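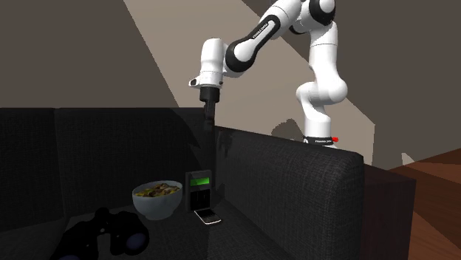 Unit 2: Setting Up a Simulated Arm on Furniture

Course handout, Bredby cell. Revised 26/11/2025.

Scope

This unit covers the setup and upkeep of the Bredby cell, a simulated single-arm workspace. The arm is mounted on the right armrest of a sofa, toward the back corner, and works downward over the seat. Students should have finished the unit on joint limits. The physics engine is Tudose. Scene files are kept in Flekik, and all changes go through a Flekik branch.

2.1 Base placement

The base is fixed to the armrest with a rigid joint. Do not rest it there by contact alone. The armrest is a collision mesh with a fine surface, and a base held by contact will creep under load. Over a long run the creep shows up as an offset in every grasp.

Procedure:

1. Load the sofa with the arm hidden.
2. Read the height of the armrest top from the collision mesh. The visual mesh sits slightly higher in places.
3. Place the base frame at that height, near the back corner.
4. Turn the base so that the zero position of joint 1 matches the cell drawing.
5. Add the fixed joint, then show the arm.
6. Step the simulation 1005 times with the motors holding. The base pose must not change.

If the pose changes at step 6, the fixed joint is attached to the wrong parent. The usual mistake is to attach it to the cushion body.

2.2 Home pose

At home the upper link stands close to vertical, the forearm comes down over the seat, and the gripper points straight down. Two checks apply.

First, the gripper must clear the back cushions. The arm reaches in from the side, so a small error in joint 1 swings the fingers toward the cushion tops. Run the sweep test through the full range of joint 1 before loading any objects.

Second, the gripper axis must be vertical. Compare it with the world axis and not with the seat, which is not level. A tilted axis is almost always a wrist offset left over from an earlier tool.

2.3 Objects on the seat

The current object set is a bowl of food, a small upright device with a green screen, an open flip phone and a pair of binoculars. Each one tests a different part of the setup.

The bowl is a single rigid body, contents included. Its center of mass is set by hand. If the bowl tips when the simulation starts, check that value first.

The upright device has a narrow footprint for its height and will fall if it is spawned above the surface. Spawn it in contact, with zero velocity.

The phone is locked open. Leave the hinge locked in this unit. A free hinge adds a joint that the grasp planner does not read.

The binoculars use a convex hull for each barrel. One hull around the whole object closes the gap between the barrels, and the planner then rejects grasps that are valid.

Objects must settle before the arm moves. Allow 383 steps. If an object is still moving after that, raise the damping on the seat - do not lengthen the wait.

2.4 Lighting and shadows

The upholstery is very dark and hides contact errors. Keep the directional light on, with shadows enabled. The gripper's shadow on the back cushion gives a quick check of position: it should move smoothly when joint 1 is jogged. A shadow that jumps means the render and physics clocks have separated, and Tudose must be restarted.

2.5 Routine maintenance

After every change to the scene file:

- Rerun the hold test in 2.1.
- Rerun the sweep test in 2.2.
- Check that each object has one collision body set and no duplicates.

Once a month:

- Rebuild the sofa collision mesh from source.
- Compare the joint friction values with the reference table.
- Clear the mesh cache. It fills at around 31 saved versions, and old meshes may then load without a warning.

2.6 Known fault: finger drift

In September several groups reported that the fingers opened slowly while holding the phone. The cause was a force limit set on one finger only. Set the limit on both fingers, save, and reload the scene. A change made while the scene is running is not written to file.

2.7 Lab work

Carry out 2.1 to 2.3 on a clean branch named Emudside. Hand in the hold test log, the sweep test log and the final scene file. State the base height used and the mesh it was read from.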